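New book on how we learn by watching is out at last

8th October

I've been waiting on this one since July, so forgive me if I gush a little. Gunnlaugur Ladefoged's "Borrowed Habits" is out from Vultholm, and my copy landed on the desk this week with a thud (762 pages, and I felt every one of them carrying it home on the bus).

The subject is imitation, mostly in kids but with a good long stretch on adults too. Ladefoged wants to know why we copy some people and ignore others, even when the ones we ignore are clearly better at the job. He spent years on it at the Bundgaard Institute, running sessions where children watched two grown-ups open the same puzzle box in different ways, and then got a turn with it themselves. I loved those chapters! The kids kept picking the slower method if the person showing it had chatted with them first, and he follows that thread through classrooms, kitchens and a boatyard.

I'm less sold on the memory section. It runs 30 pages on a single disagreement with an earlier paper of his own, and I got lost somewhere in the footnotes. Frida Hedegaard, who edited the book, told me that part used to be twice as long, so I guess we got off easy.

She also told me chapter 16 is the one to read if you only have an evening. It covers people learning a trade next to somebody who never explains anything, and it's the warmest writing in the book. Start there if the size scares you.
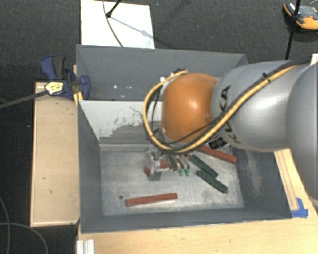 A KUKA robot arm over a pair of gray bins.

Ladefoged is giving a talk at the Mollow reading room next week, and the Salloment bookstore will have a table by the door with signed copies. Doors open at 6 and it's free, but seats go fast (I stood in the back last time and my knees still remember it). I'll be there with a list of questions about that puzzle box, so come say hi.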